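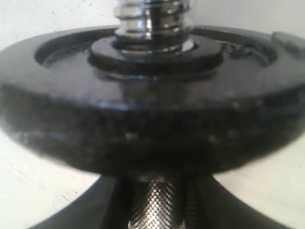

The black plate with its collar on, chrome end up.

So I finally have a corner of the spare room that I'm willing to call a gym. Alina Pop (long-time readers will remember her from the great fence-painting summer) was moving and wanted her old dumbbells and plates out of the house before the truck came, and I said yes before I'd thought for a second about how I was going to get them up my stairs. I made a lot of trips. My forearms are still complaining.

The plates are the old-fashioned threaded kind, where you slide the weight on and spin a collar down the bar to hold it. I know plenty of people hate these. They take forever to change and if you're doing any kind of circuit you'll spend half of it twiddling. But I'm slow anyway! I like a minute to breathe between sets, and spinning a collar is a pretty good way to look busy while I do it.

What I didn't expect was how much I'd enjoy looking at them. The finish on this one is glossy on top with a few signs of wear, and the side is all speckled and rough like an old skillet. My sister thinks I should repaint the lot. I went as far as looking up the right spray paint and then closed the tab. They're going to get banged around in my house anyway, and I'd only get precious about them.

Cleaning was easy enough. A damp rag with a drop of dish soap, then a dry towel right after, then I left everything on newspaper overnight with the window open. For the chrome I used a soft cloth and nothing else. The threads I did with an old toothbrush and the tiniest bit of 3-in-One, wiped off again until the cloth came away clean. Go easy on the oil, please. I overdid it on the first bar and had gray fingerprints on the door frame, the light switch and (somehow) the butter dish.

The floor took longer than the weights did. I wanted mats that wouldn't stink up the room, and I must have read 50 reviews before giving up and buying the Besier ones, which smelled like a tire shop for a week and are fine now. Under those there's a leftover piece of carpet from the hallway. Downstairs says they can't hear a thing, though I do set everything down like it's a sleeping baby.

Storage is still up in the air. I looked at the Pidalness rack, the upright one with the pegs, and it's lovely, but it's 565 before shipping and I got the weights for a lasagna. There's a smaller one from Orozco that might fit behind the door if I move the ironing board, and nowhere for the ironing board to go. For now it's all along the wall on the mat, heaviest nearest the window. I've stubbed one toe so far.

As for the exercising, I'm keeping it very boring: rows, presses, goblet squats, and a carry down the hall and back, 25 minutes and I'm done. I've been at it since 30th August and I've missed two sessions, both on account of a cold – I'm calling that a good start.

If any of you have a cheap rack idea for a narrow room, leave it in the comments. Bonus points if it also holds an ironing board.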